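Setting Up the Lundar Two-Arm Kit for Sock Folding

I've had the Lundar kit on my bench since February, and the question I get most is how to get it doing laundry. Socks are a great first job! They're light, they're cheap, and if the arms fling one across the room you just pick it up and try again.

Before you power on, push your tables together and bolt an arm at each front corner. Clip the cables to the forearm with a bit of slack at the wrist (I skipped this the first time and yanked a plug right out). Then run the Zoubi setup app and let both arms find their home position. It takes 60 seconds, so go get your coffee.

Next, set the grip force. The app starts you at 693, which is way too strong for knits. I dropped mine until a sock just stayed put when I tugged it, then saved that as a preset. Tarek Smadi over at Wollside likes a firmer grip than I do, so play with it.

Now put one sock near the front edge, sideways, and keep the rest farther back where the arms won't bump them. Bring the left gripper in wide open and let the right one pinch first. Close the left one after that, nice and slow.

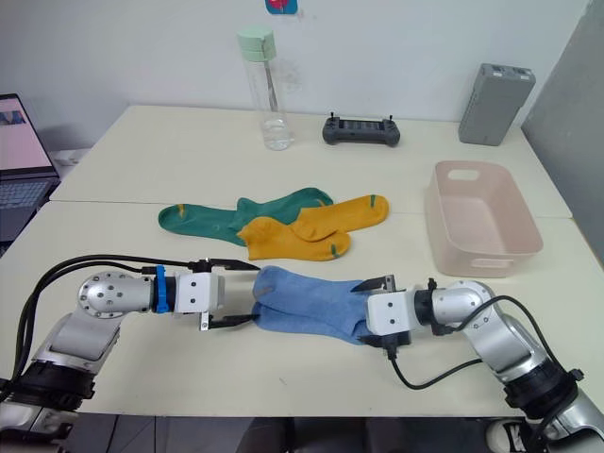
Right gripper pinching the blue sock, left one open around the other end.

Once both ends are held, lift a little, pause, and bring the left hand over to the right. Do it 3 times by hand before you hit record, and use a different color sock each time if you can.

The kit costs $1,474 with both arms. Spare fingers are sold separately, and I'd order a set on day one.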